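Swapping and comparing two grippers on a home arm: how I do it

Quick write-up, mostly for people who just got a second gripper and want to know if it was worth the money. Assumes you have an arm that moves and a wrist camera that streams. If not, do that first.
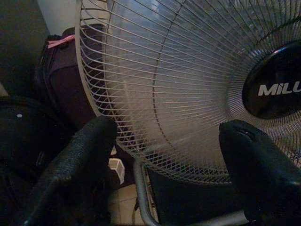
My two are the Trereck parallel with rubbery pads and the Fadent soft-tip. Arm is a Dewan, the older one with the loud shoulder. Controller is the stock Dewan box, then a Praltdale board I tried after. More on that at the end.

What you need

Both grippers, with their own mounting plates
Hex keys, the long ones
Blue tape and a marker
A kitchen scale
A notebook or a spreadsheet. I use a spreadsheet, badly
Household stuff to grab. Not blocks. Blocks tell you nothing, every gripper can pick up a block

Step 1. Pick your tasks before you mount anything

Do this cold. If you pick tasks with a gripper already on the arm you will pick tasks it's good at. I did that the first time and threw out a whole weekend.

I wrote down 11 tasks. Mix of sizes. Some pick and place, some where the thing stays on the floor and you only shift it or tip it. Floor fan by the stand, bag by the handle, towel off a chair back, mug, remote control, shoe, that sort of thing. Two should be things you expect both grippers to fail. Keep those in.

Step 2. Mount gripper one and fix the camera

Power off. Arm parked low. Bolts finger tight, then cross pattern, then snug. Don't crank them, the plate on the Dewan is soft and it will strip.

Camera next. You want both fingertips in view when fully open. Both, at the tips, with some room between them to see the target. If one finger drops out of view at full open, tilt the bracket and check again. Mark the bracket angle with tape so you can get it back after the swap. This matters more than anything else on this page. Different camera angle, different test.

Step 3. Zero the fingers

Open fully, close fully, three times. Write down the closed reading. On the Trereck it came back the same every time. The Fadent drifts a bit on the first close after power up so I always throw that one away.

Then set the force limit. Low first. I run 70 percent of max for hard things and less for anything with wire or thin plastic. Press a finger on the kitchen scale to see what your number means in real life, the software units are made up as far as I can tell.

Step 4. Run the tasks by hand

Teleop, no policy, no scripts. You're testing the gripper, so keep everything else boring. Same order each time. Same start pose. Same lights, and yes that means close the curtains or don't, but pick one.

For each try write down:

Got it or didnt
Slips
How many times you had to re-approach
Anything that touched that shouldn't have

Fans are my favorite for that last one. Wire grille bulges out a lot further than you think when you're coming in low, and the wrist view flattens it. Unplug it first. Plugged in fan plus robot, no. Come in low and slow with the fingers wide, aim for the tube of the stand, stay off the grille. Watch for the cord too. If you can't see where the cord goes, stop and look with your own eyes.

Round metal tube is also a great slip test. Shiny and smooth. Hard pads tend to skate on it unless you get them square.

Step 5. Swap

Power off again. Take gripper one off, keep its bolts with it, they are not the same length (ask me how I know). Mount two. Put the bracket back on the tape mark. Check both tips are in view again, the Fadent fingers are longer so I had to move my mark and then redo the Trereck runs. Annoying. Check this before step 4 if you can.

Change the tool weight in the controller. I forgot. The arm sagged on every approach and I blamed the gripper for an hour.

Step 6. Run everything again

Same order, same limits where possible. Do it the same day or the light changes on you. I started Friday after lunch and was done by dinner, both grippers.

Aim for 200 tries total over the two. Less and one bad run swings the whole thing. I kept going on and off through March and my log is at 3,919 rows now but thats a hobby problem, you don't need that.

Step 7. Read the numbers

Sort by task first. Don't look at the overall score, it hides everything. For me:

Trereck better on tubes, handles, anything heavy or rigid
Fadent better on cloth and the mug
Both bad at the remote lying flat on tile
Re-approaches were higher with the Fadent because the tips block more of the view

So the Trereck stays on most of the time. If you mostly fold laundry, go the other way.

Controller note

The Praltdale board closes the fingers smoother and the stop is quicker when you let go of the trigger. Setup was a pain. Baud rate in the manual is wrong for my unit, had to try the next one up. If the gripper shows as connected but won't move, check that before you pull any cables.

Don't change controller and gripper in the same session. One thing at a time or you won't know which one helped.

Stuff that went wrong

Fingers buzz when closed: force limit too high, or a pad is on crooked.

Camera freezes when the wrist rolls: cable too tight. Leave a loop and tape it at the forearm, well clear of the joint.

Gripper opens on its own at power up: stock Dewan behaviour, there's a checkbox in startup settings. Don't leave it holding something over your foot.

Dark corners: black fingers against black bags are hard to see on the wrist feed. Raise exposure a little, or put a strip of light tape on the back of each finger. Not on the pad side.

Spreadsheet template is next on my list, will link it when it's cleaned up.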